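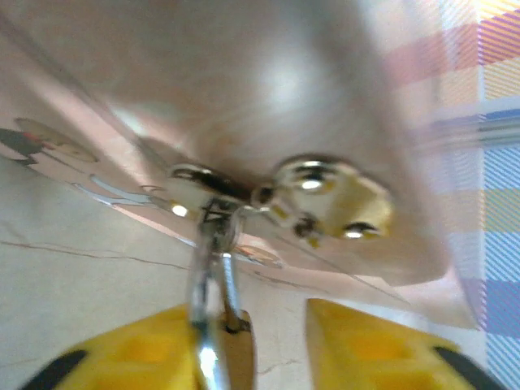 peltar_20

Has anyone in Trudthorpe had their garden waste collection moved? Ours was every fortnight and the new leaflet says every 3 weeks from July. Same price as before.

marshlane
Yes, same on our side. I rang and they said to put extra cuttings in sacks, 20p each from the library.

Cliresano
It isn't the same price. It went up by £10 if you pay by card over the phone. Check your bill.

peltar_20
Mine was by direct debit and hasn't changed.

marshlane
Every 3 weeks is fine in winter. In summer the bin stinks.

Cliresano
Disagree, ours is never full. Leave the grass on the lawn and you hardly need the bin.

hedgerow
Not much use if you've got 20 metres of privet. I've cancelled and will take it to the tip.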